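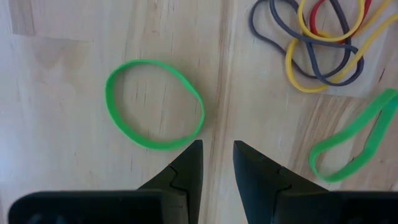

3. How I read the files

I should say up front that I never meant to write about delays. I came to the Balgate court records wanting to know what sentences people get for careless driving when someone is hurt, and I still have a half-finished draft on that somewhere. But once I was sitting in the records room with the folders open, the thing that kept grabbing me was the dates. A crash in one spring, a charge the next winter, a plea the spring after that. I started jotting the gaps in the margin of my notebook, and pretty soon the margin was the study!

The county has 1506 traffic case files in the period I asked for. Most of them are speeding or expired plates, and I set those aside early. That left 203 in which a driver was charged after a crash with an injury, and those are the cases I talk about from here on. I read every one myself. Kartini Pattinasarany read a second set on her own so we could compare, and we argued over a fair number of them (more on that in a minute).

The older files are all paper. The clerks keep each case in a folder, with loose exhibits bundled in rubber bands, the ordinary office kind (Figure 1), and if a case went to a second hearing the new pages usually went on top. So you read backward, from the sentence down to the police report. I tried doing it the other way around for a while and gave up, partly out of laziness and partly because I kept losing my place. The newer files are in a system called Jugah, which sorts by filing date whether you like it or not. I don't love it. It will show you that a motion was filed and then make you open three more screens to learn who filed it.

For each case I wrote down the date of the crash, the date of the charge, the date of each hearing, and the date it ended. "Ended" sounds simple and wasn't. Kartini wanted to use the day the judge took the plea. I wanted the day of sentencing, mostly because that is the day the families I talked to remembered. We went with sentencing. If you prefer her way, the gaps get shorter but the general picture in Section 4 stays the same.

In 8 cases the sentencing date in the folder didn't match the one in the docket book. Tamara Yurchenko, who was a clerk there for years before she retired, looked over those with me and could usually tell which was the slip of the pen. A September hearing written up as the month before, that sort of thing. Where she couldn't tell, I used the docket book.

I also wrote down every postponement and who asked for it. This was the messiest part. Over 100 of the cases had at least one, and the reason given is often a single word, "counsel" or "lab" or just "cont." I put "lab" together with anything that mentioned blood tests or phone records. Phone records deserve their own group, I think, and Mudassar Tarar told me so more than once when he read an early version. The trouble is that the older files hardly ever say which kind of record the prosecutor was waiting on, so splitting them would have meant guessing.

My last day in the records room was 31 Jul 2021, and anything filed later is left out, even where I happen to know how the case came out. A few drivers were still waiting for a sentence then. I count them as open, and they come back in Section 5.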